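Insights | 4 min read

Home Products Service News Careers Contact

Drurkamus Opens Its Simulated Setup Bench to Every Service Customer

COSGROVE – Anyone who has ever spent a long afternoon coaxing a robot arm back into position after its base was unbolted for cleaning will know the feeling of wishing for a practice run. Starting in April, Drurkamus is giving its service customers just that. The company's simulated setup bench, known in the shop as Arnum, is now included with every standard service agreement, and we could not be happier to finally be sharing it!

Arnum lets a maintenance crew rehearse the setup of a single arm on a computer before anybody picks up a wrench. You place the base, set the home position, enter the gripper's weight and length, and then send the arm through its moves to see where it can reach comfortably and where it starts to fold up on itself. The same steps are then carried out on the real machine, in the same order, from a checklist that prints straight out of the program.

The bench grew out of our own service work. Our technicians kept running into the same trouble on visits to customers: a base shifted slightly during a repair, the saved positions no longer lined up, and a perfectly healthy arm spent the rest of the shift missing its mark. A good many of those visits ended with somebody nudging the saved points one at a time, and we felt there had to be a kinder way to spend a day.

Drurkamus has put together 39 practice rooms for the first release, among them workshops, kitchens and furnished living spaces, and crews may rearrange them as they please. In the room with the long wooden dresser, the arm's white base stands at one side and the open gripper hangs high, with a phone, a potted plant and a coffee cup set out on the dresser top. Setting the home position with things standing nearby teaches good habits – a gripper should always start high, with its fingers clear, and come down only when the path has been checked. 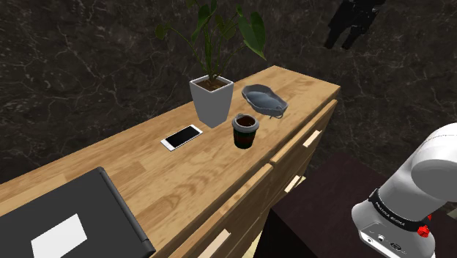 Onyekachi Ezeani told us that the rehearsal mattered most on the night the base had to come off for a new cable, and that having the checklist at hand meant the crew went back to the saved positions once, at the very end, and left them alone after that. Ezeani also asked for a larger-print version of the checklist, and we are glad to report that it is in the April release.

The first customer to use the bench in daily work was the Drerard plant, where crews ran 400 rehearsals during the trial period and sent us a steady stream of notes, many of them very frank and all of them welcome. Their comments led to a clearer warning when the gripper weight has been left blank, and to a reminder to look over the connectors at the foot of the arm before power is restored.

A basic rehearsal takes 20 minutes. Customers with a current agreement will find Arnum in their service account, along with the room files and a short guide to entering gripper measurements. For shops without an agreement, a yearly license is available for $900, and that price includes help by phone with the first setup.

Questions about the bench, or requests for a room laid out like your own, can be sent through the service desk in Cosgrove. Please have the arm's model and the gripper's length and weight ready when you write.

Previous Next Back to News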